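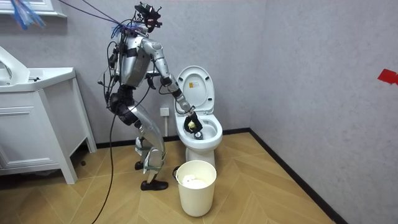 Sponge work inside the bowl, bathroom cell, Urnano set.

Urnano bathroom cell: setup and care notes

Hello, and thanks for picking up the Urnano recordings. The set holds 2,771 episodes of toilet cleaning with a sponge and a brush, and since people keep writing to ask how we keep the cell running, I've put the upkeep notes right here in the README where they're easy to find.

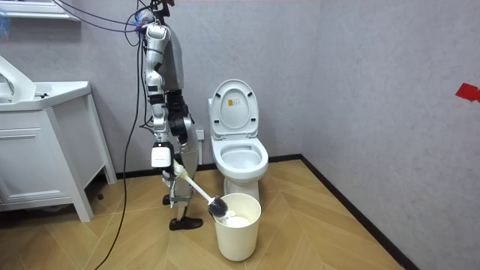 2 min read

Start every session with the cables. Follow the long black one from the robot down to the floor and make sure it has slack and isn't under a foot – a crouch needs more of it than you'd think. Then look over the wiring at the head and shoulders, and tuck in whatever has worked its way out.

Next comes the bin. Put it back in front of the toilet, close to the base, and raise the lid and seat before you power up the arms. Close both grippers once with nothing in them, then once on the brush handle, and listen for any clicking.

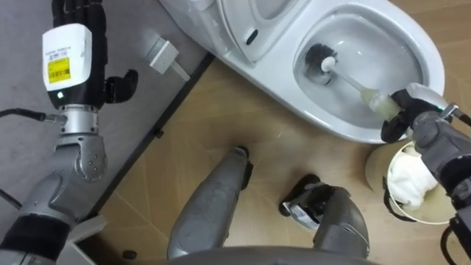 If the handle slips, wipe the fingers with a dry cloth and try again before you touch the grip settings. Lorne Poirier keeps the known good values in the Charbonneau folder, and you're welcome to copy them, but please don't save over them! Check the plugs at the wrists too, with the power off, and press each one home by hand.
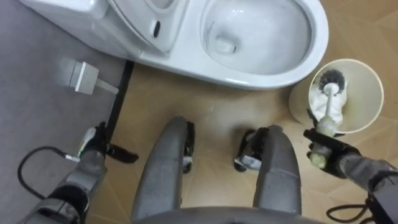 Last changed: September

At the end of the day, park the arms, wipe down the shells and rinse the brush. Write any swapped part in the log with the episode number next to it, so that whoever opens the files later can match the two.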